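Zetside Sewing Evenings: Questions We Get a Lot

Do I need to know how to sew?

Not at all! Plenty of people come to us having never threaded a needle, and Leena Lindqvist is wonderfully patient with beginners (she taught me, and I was hopeless with buttons). Tell her when you arrive and she'll sit you near her.

What should I bring?

Fabric scissors if you have them, and whatever you'd like to work on. We keep thread, pins and 4 machines in the room, and you're welcome to all of it.

Can I line a basket I already own?

Yes, and it's one of our favorite projects — old baskets come up so nicely with a bit of color inside. Measure around the inside rim, then cut your fabric a good deal longer so you have plenty to gather. For a rim of 42 inches, a strip of 52 inches gives a soft pucker. Wash the cotton first, please, or it may shrink on you later.

A bright lining looks lovely against woven rattan, and lime green is a cheerful choice if you're stuck.
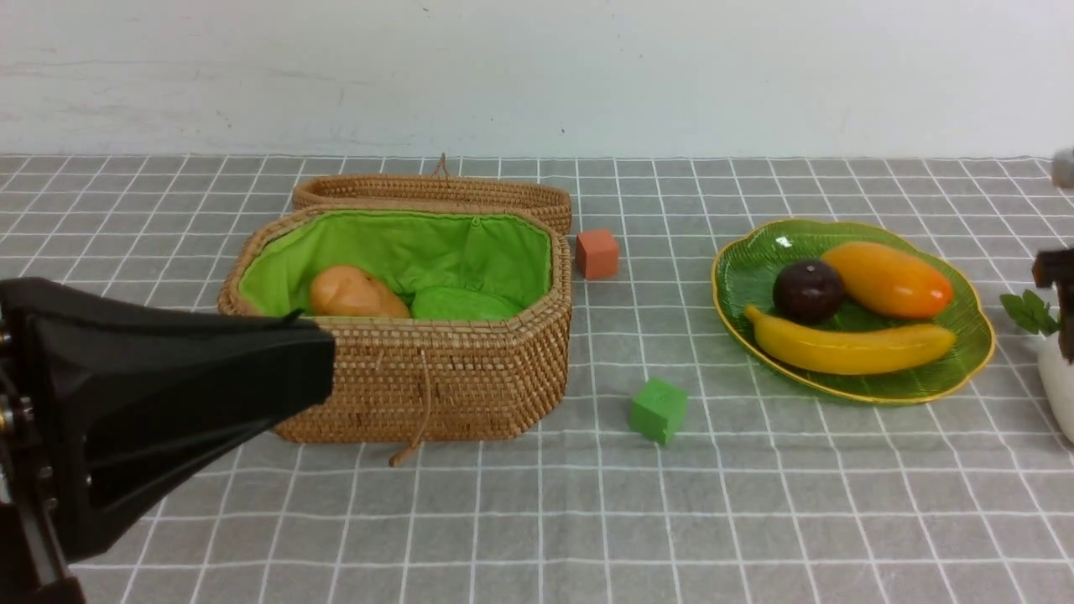 How much does it cost?

Your first evening is free. After that we ask for a small donation toward thread and tea, and you can give it to Arwel Parri at the door.

Can I bring my children?

Ages ten and up are very welcome with a grown-up. We do have hot irons going most of the evening, so we'd rather wait on the little ones.

Where do I park?

Behind the Prarkport library, and come in by the side entrance.

Page updated May 21, 2023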